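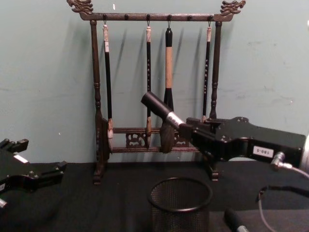

Ink and size notebook, Trutovthorpe workshop

14 January 2026

Soot ink, batch 24

Finally a black I like! Batch 23 dried with that brownish cast again, so yesterday evening I went back to the lamp soot Britt-Marie brought over from Kollemero and ground it much longer than I normally have patience for. Same hide glue as before, soaked overnight in cold water, then warmed in the double pot. I held it at 41 C this time and kept the thermometer in the whole while. The earlier batches all went hotter than that (I used to walk off and sharpen knives) and I think the glue was paying for it.

Recipe as made:
Lamp soot, sifted twice, 24 g
Hide glue, dry weight, 10 g
Water for the glue, 87 ml
Clove oil, two drops, stirred in at the end

Wet the soot with a little alcohol before the glue goes anywhere near it. I know this is written on nearly every page of this book but I forgot it again on the first attempt and had soot floating around on top like pond scum, and on my sleeves, and on the cat's water dish. With the alcohol it goes to a paste in a minute or so. Then glue by the spoonful, mulling between spoonfuls on the glass slab. I did the full hour. My wrist knows it.

Tests on paper

Three papers: the cotton offcuts, the thin mulberry sheets, and the cheap drawing pad from the hardware store. Full strength on cotton is wonderful, deep and slightly cool, with just a bit of shine where the stroke ended and the ink pooled. On mulberry it spreads more than I wanted at full strength, but let down one to four with water it gives a gray I would happily paint a whole sheet with. Clean edge, no halo. The drawing pad buckled, as it does with everything, though the color held up even there.

Rubbed a dry fingertip over all the strips this morning. Nothing came off the mulberry. A faint smudge from the thickest stroke on cotton, so either that one needs another day or the glue is a touch low. Sirkka thinks low. She wants 11 g next time and she is usually right about glue, so batch 25 gets 11 g and nothing else changes. Please, nothing else changes! If we move two things at once we'll be back to guessing like we were all through the fall.

Water test: strips from last night, dipped and blotted. Slight bleed on cotton, almost none on mulberry. I'd like to repeat it on the same strips in February when they have had time to cure.

Compared with the bottled stuff

Put a stroke of the Lindqvist black next to ours. Theirs is more even, I'll give them that, and it flows more easily off a small brush. Ours has more life in the thin washes, where you can see a warm gray and a cool gray pull apart a little at the edge. Sirkka preferred ours without being told which was which. Britt-Marie preferred theirs, then changed her mind after lunch.

Storage

Filled three small jars and put the rest in the flat molds to try as sticks. Jars are in the cold cupboard, labeled on the lid and on the side (lids get swapped, see batch 19). It will gel in the cold. Stand the jar in warm water for ten minutes and it comes right back. Don't use the microwave.

Sticks are drying between boards with newspaper, and I'm turning them every morning and changing the paper. The last ones cracked down the middle because I left them by the window. Hygrometer on the shelf reads 71 percent today, which should slow things down nicely. If it drops a lot when the heating goes back on, put the lid over the box and leave a gap.

To do
Sift the rest of the soot before anyone needs the big bowl
Order mulberry paper, the heavier weight if they have it
Ask Britt-Marie what oil was in that lamp
Wash the muller properly, there's still a black ring on the underside
Weigh one stick every few days and write it on the back page

Smell is good, by the way. Mostly cloves with a little barnyard underneath.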